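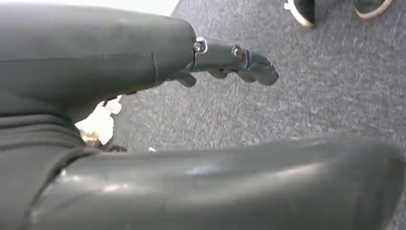

Front-end theme developer for online shop templates (full time, remote or in Brorley)

Zeltico makes ready themes for online shops. Our customers are small shop owners who sell garden tools, baby clothes, spare parts, coffee and many other goods, and who have no developer of their own. They buy a theme, install it in one evening and expect that it works on the phone the next morning. We are now looking for one more front-end developer to join the theme team.

Who we are

We are a team of 27 people. The main office is in Brorley, above the post office, and a good part of us work from home in different countries. The theme team is small: at present six people, including one designer and one tester. The team is led by Halvard Tangen, and you would report to him directly. Our working language is English. For most of us it is the second or third language, so please do not be afraid if yours is not perfect. We value clear writing more than elegant writing.

Our best-known theme is Palum. It is now in use in more than 700 shops, and it is also the oldest one we still sell. Its checkout page was written before most of the present team came, and it shows. A large part of your first year will be to rebuild Palum step by step, without breaking the shops which already use it.

What you will do

Turn the designer's drafts into working templates, for desktop, tablet and phone.
Rebuild the product page, the basket and the checkout of Palum.
Write the child theme examples that our customers copy from.
Check every template with a keyboard only and with a screen reader before it goes to the tester.
Prepare layouts for languages written from right to left. Two of our themes have this already, Palum has it only in part.
Answer the more difficult support tickets, normally on Thursday, when the whole theme team does support together.

The support part is important for us and we mention it openly, as some earlier applicants were surprised by it. You will read messages from shop owners who are in a hurry and do not know the technical words. A typical message is "the menu is gone". You have to find out with patience which menu, on which device, and after what change.

What we expect from you

You have worked at least three years with HTML, CSS and JavaScript in real projects, and you can write them without a large framework. You have made or maintained a theme for a shop system, or at least for a content management system. You know how to read PHP templates and change them safely, although you do not need to be a back-end developer. You use Git every day. You can explain in writing why you have done something in a certain way.

It is a plus if you have worked with page speed on slow phones, or if you read Turkish or Arabic. A degree is not required and we will not ask for one.

What we offer

A permanent contract after a trial period of 3 months. Full time, but 80 per cent is also possible if you prefer it — please write this in your application. You choose your working hours yourself, except that we ask everybody to be reachable from 10.00 to 14.00 Brorley time. There is a budget for courses and books, a laptop of your choice, and a proper chair for your home if you work remotely. Twice a year the whole company meets in Brorley for a few days and we pay the travel and the hotel. The salary depends on experience, and we tell you the exact range in the first call, before you spend time on any task.

How to apply

Please send us a short letter in English, your CV, and links to one or two things you have built. It can be a public theme, a shop, or a part of one. If the work was done in a team, write which part was yours. Please leave out your photo and your date of birth.

After this there is a first call of half an hour with Halvard, and then a paid task. The task is to repair a category page with filters that behave badly on a small screen. You get it together with a test shop called Uçar, and the special letter in the name is there on purpose, so please keep an eye on it in the templates. The last step is a talk with the theme team, where we go through your solution together and you can ask us anything.

We read applications as they arrive and we would like the new colleague to start in April. Everyone who applies will get an answer, also when it is a no. Agencies are kindly asked not to contact us.

Questions about the position can be sent through the contact form on this site, with the word "theme" in the subject line. Halvard answers them himself, usually in the afternoon.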